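Getting Painted Shelves and Tabletops Really Smooth

I repainted every shelf in our pantry last December and I have become a complete bore on the subject, so forgive me while I write it all down before I forget! Most of this works for tabletops, window sills and cabinet doors too.

Wash first, sand second

Kitchen shelves have a film of grease on them even when they look fine. If you sand before you wash, you just push the grease into the scratches. Warm water, a squirt of dish soap, a rinse, then let it dry overnight. I do the washing on a Wednesday night so the shelves are ready to sand the next day after work.

Fill the dings

Use a fine filler and a flexible knife, and leave it a hair proud of the surface because it shrinks. Old screw holes usually want 2 goes. My neighbor Bleddyn Morris swears by pressing the filler in with a thumb first and then leveling it with the knife, and I have to say his come out better than mine.

Sand with a block

Fingers leave grooves! Wrap your paper around a cork block or a scrap of wood with a flat face. Start coarse enough to knock back the old paint, then move to a finer grit, going with the grain if there is any. Vacuum, wipe with a barely damp rag, and wait for it to dry.

Check it in low light

Turn off the ceiling light and hold a flashlight down at the level of the surface, shining across it. Every bump throws a little shadow. A smooth, matte surface will only shade softly from lighter to darker, and then even one dark speck stands out.

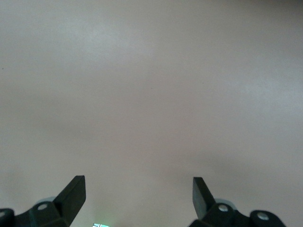 Thin coats, good roller

I love a small foam roller for this. Load it lightly, roll out the extra on the tray, and keep going in one direction for the last pass. Three thin coats beat two thick ones every time. If a brush hair lands in the paint, lift it out right away with the corner of a piece of tape, or leave it alone until it dries and sand it out. Poking at half-dry paint is how I ruined the top shelf.

Let it cure

Dry to the touch is one thing and hard is another. I gave mine 11 days before the heavy jars went back and they still haven't stuck. Put felt dots under anything with a rough bottom (crocks especially), and keep a small jar of leftover paint with the color name on the lid. You'll want it for touch-ups, and that shade will be gone from the store by the time you do.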